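Rondora sets pad care routine for hand-held grippers

Erness, December – Rondora has issued a maintenance schedule for the hand-held grippers used in pairs at its Erness workshop. The schedule covers finger pads, pivot screws and cable runs. Pads are changed after 2549 grips, and pivot screws are checked every 50 hours of use.
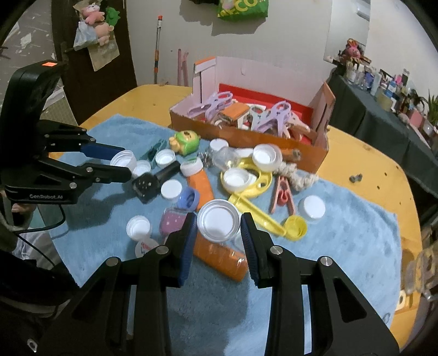 Alignment is now tested at the start of each shift. Both fingers must close evenly on a light, rigid part, and upturned plastic caps on a towel-covered table serve well enough – their rims are narrow and show any offset between the ribbed pads. A tool that fails twice is withdrawn and its pads refitted by Skomeo, the service contractor.

Replacement pads are supplied by Hollis in boxes of 400. The schedule is available from the Rondora service desk on request.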